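Can a Robot Plug In a Lamp Yet? Lornum Is Getting Close

August 19, 2020

BROSTADHAM - Ask people what they want from a home robot and you hear laundry, dishes, and cat litter. Hardly anyone says plugs. But the team behind the Lornum project has spent much of the summer on plugs, power strips and the cords that go with them, and after an afternoon at their open house I came away thinking it might be the best chore anybody could have picked.

Lornum is run out of a rented unit in Brostadham by Custon, a small automation company that used to make sorting equipment for parcel depots. The idea is to find out which everyday jobs around the house and on the shop floor a pair of robot arms can do today, with parts you can buy, and to publish the results whether they look good or bad. The first batch went up last week. Quite a lot of it looks bad, and it is terrific reading.

The short version: wiping a counter is pretty much solved, as long as somebody has cleared it first. Stacking plastic bins, fine. Putting cans on a shelf with the labels facing out, surprisingly fine, and fun to watch (the arm gives each can a little twist at the end, a habit it picked up from the people who taught it). Folding a dish towel works if the towel starts out flat, which any parent of teenagers will tell you is not how towels start out. Fitted sheets were tried for a morning and dropped.

And then there is plugging things in.

On paper it ought to be easy. A plug is stiff, the socket doesn't run away, and there is only one way for the pieces to fit. In practice a plug comes attached to a cord, and the cord has its own opinions. It springs back, drags on the table edge, catches under the thing you are trying to reach. The strip slides when you push on it. A person deals with all of this without a thought: one hand pins the strip, the other comes in at an angle, wiggles, feels the prongs find the slots and leans. Machines are poor at nearly every part of that, and the wiggle is the worst of it.

So the Lornum crew teach it by hand. People work at a table holding grippers in place of using their fingers, and do the chore over and over while the motion is recorded. The robot then learns from the recordings. I got to try it, and I was awful! With fingers you never notice how much you roll a plug around in your palm to get it facing the right way. With two jaws you have to plan. I dropped mine, chased it across the table, got it turned the wrong way up, set it down, picked it up again, and finally jammed it home to polite applause from a family with a stroller.

The regulars make it look like nothing. One of them told me she had done 80 plug-ins that morning before the doors opened and could now tell from the sound whether the plug had gone all the way in. The robot can't hear it, and she thinks it should. There is a microphone on order.

How good is the machine? Better than I expected, and not good enough to leave alone with your toaster. In the published trials, with the strip lying flat and the plug already in the jaws, the arms got it in on more than 40 tries out of every hundred. When the plug had to be picked up off the table first, the rate fell hard. When the cord was tangled with another cord, they stopped scoring and simply wrote down what went wrong. The list goes on for pages. My favorite entry reads, in full, "Plugged strip into itself."

That last one deserves a moment of respect, by the way. It is an error, sure, but it means the arms found a plug, lined it up with a socket and pushed it in with enough force to seat it. A year ago the same setup was poking at the tabletop.

Speed is the other problem. A good run takes the robot the better part of a minute and a bad one takes as long as you are willing to stand there. Custon's people don't seem bothered. Their view is that slow is all right for a chore done at night in an empty shop, and they would gladly trade speed for a robot that knows when it has failed. At the moment it will quite happily report success with the plug lying next to the strip.

The shop part isn't just talk. Dervishi, the lighting and appliance store on the east side of town, has lent the project a corner of its showroom for evening tests. Lamps on display get unplugged by customers all day long, kids mostly, and somebody on the closing shift has to go around putting everything back. It is a dull job that involves a lot of crawling. Starting at the end of August, a rolling base with a pair of Lornum arms will try to do one aisle of it, after hours, with a staff member walking along behind.

Expectations at the store are modest. The manager told me she would count it as a win if the robot could get through 4 lamps without needing help, and that she has had summer hires who couldn't. The outlets there are mounted at waist height along the display tables, so the arms are spared the crawling. Wall sockets behind a couch are a whole different animal, and the Lornum team is upfront that they have no plan for those yet.

What got me most excited, though, was how much of the learning seems to carry over. The same arms that practiced on plugs got better at pushing a drawer shut and at fitting the lid on a food container, without anybody teaching them those jobs again. Nobody at the open house wanted to oversell this. The lid results are from a small batch of tries, and one of the engineers kept steering me back to the failures. Still, lids and drawers and plugs all come down to lining a thing up and then pushing until it gives, and so does half of what I do in my kitchen.

There are gaps in all this, and some are big. Every trial so far has been done with the current off, for obvious reasons. Lighting in the unit is steady and the tabletop is tidy, two things that can't be said of my house. Dark plugs on dark tables confuse the cameras. Black cords crossing other black cords confuse them even more, and a see-through plug that one visitor fished out of her bag beat the system completely. (She let them keep it. They were delighted.) And a machine that costs as much as a decent used car to plug in a lamp is still a machine that plugs in a lamp.

But I'd say the answer to the question everyone asks at these things, whether robots can do our chores yet, has moved. It used to be a flat no. Now it is yes to wiping and stacking, sort of to folding, and a shaky, slow, very cheering maybe to anything with a cord on it.

Custon plans to put up a second batch of results once the showroom tests are done. It will include unplugging, which sounds like the easy half and apparently isn't: pull a plug with one hand and the strip comes along for the ride, so both arms have to work at the same time and in opposite directions. The recordings for that are being made now, along with some for coiling up the cord afterward.

The next open house at the Brostadham unit runs from 4 in the afternoon until early evening. It's free, there is parking behind the building, and children can try the grippers as long as an adult stands with them. Bring an odd plug if you have one. They collect them. 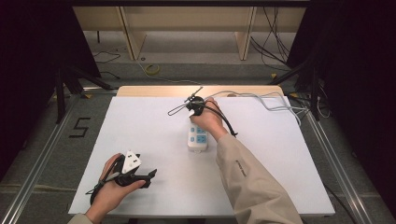 A reader writes: I ran the stockroom of a garden center for years, and I'd take the slow robot tomorrow. My knees are shot from getting down to outlets behind the fountain pumps. What I would want to know is whether it can handle a plug that's a tight fit, the kind where you have to rock it side to side and use your thumb on the wall for leverage. Half of ours were like that. If it just keeps shoving, you'll end up with bent prongs, and then somebody has to crawl back there anyway. Please ask them about it when the showroom numbers come out. And I'm on the side of the woman who listens for the click. I always did too.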